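Re: [ornotthorpe-users] filtering demonstrations before training

> did you drop the clips with strong reflections, or keep all of them?
> At Marulanda we lose many when the container is clear.

We kept all 800. Two stills from the wrist camera:

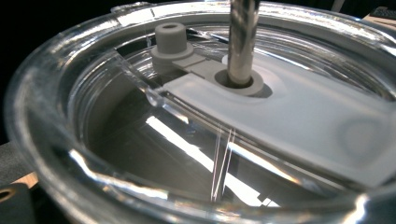
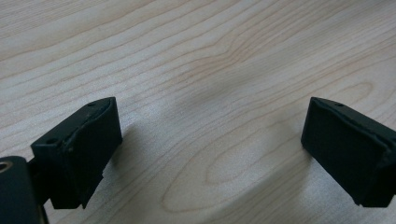 Our filter scores each clip by how well the Adetti tracker follows the gripper pose. On the clear container it scores low, I think from the bright streaks along the rim. With a cutoff of 45 we would lose 80 clips, so now we only lower their weight.

Stondden list member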